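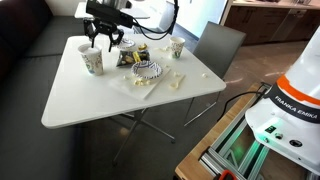 Paper cups, a paper bowl and plenty of crumbs on the folding table.

How I clear a folding table after a snacky lunch

I love a lunch where everyone just picks at things. Bowls of bits, something yellow and crunchy, paper cups all over the place, no proper plates. What I love rather less is the table afterwards, and for years I went at it in completely the wrong order. I'd wipe first, then find another bowl, then knock a spoon on the floor, then wipe again. So this is the way I do it now, and it's very quick once you've got the hang of it!

It's written for a small square table with folding legs, the sort you pull up next to the sofa. Ours came from a shop called Bevetti in Zotville and I've had it out most weekends since November.

What you'll need

A bin bag (a proper one, the thin ones split)
A small tub with a lid for food scraps
A dry cloth and a damp cloth
Washing-up liquid, just a drop
A dustpan and brush

Step 1. Deal with the drinks

Always start with the cups. They're the only things on the table that can really ruin your afternoon, especially with a fabric sofa right alongside. Look inside each one before you pick it up — I've tipped the end of somebody's milk down my own sleeve more than once. Carry them to the sink two at a time, empty them, and stack them inside one another.

If you're using patterned cups and want to keep the good ones for painting water or seedlings, put those to one side now. I've got a tower of them in the cupboard under the stairs.

Step 2. Get the food scraps together

Choose the messiest thing on the table and make that your scrap dish. There's usually a bit of wrapper or a tray that's already full of leftovers, so carry on filling it up. Pick up the big pieces with your fingers and drop them in. Don't bother with the tiny crumbs yet, you'll only chase them about.

Anything that was peel or fruit can go in the lidded tub for the compost. Ours goes out to the heap behind the shed, and I'd say leave cheese out of it unless you enjoy meeting rats. Foil and plastic wrappers come out before you tip anything in.

Step 3. Stack the bowls and round up the cutlery

Small bowls go inside big bowls, and spoons go in the top one. The white plastic ones are a nuisance on a white table and I've folded the whole thing up with a spoon still on it before now, so have a look from the side. I wash plastic cutlery and use it again. I bought a pack of 16 Prisa spoons for a birthday tea and have only lost three.

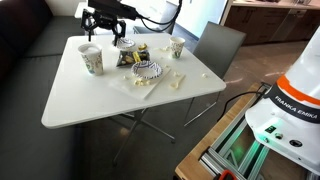

Step 4. Lift whatever is underneath

Napkins, boards, trays, whatever you put down under the food will have its own little pile of crumbs. Take the bowl off first, then bring the edges of the napkin up to the middle so it makes a pouch, and straight into the bag with it. A board needs both hands. Keep it flat until you're over the bin, then tilt.

Step 5. Dry first, then damp

Sweep the loose crumbs with the dry cloth towards the side away from the sofa, and catch them in the dustpan held just under the edge. Then go over it with the damp cloth and your drop of washing-up liquid. I use a Hegde cloth, but an old T-shirt does just as well.

Step 6. Legs and floor

Run the cloth along the tops of the metal legs before you fold them — crumbs get into the hinges and it all goes gritty. Brush the floor last, including that awkward strip along the front of the sofa, and check down the seat cushion while you're there. I found a whole breadstick last time.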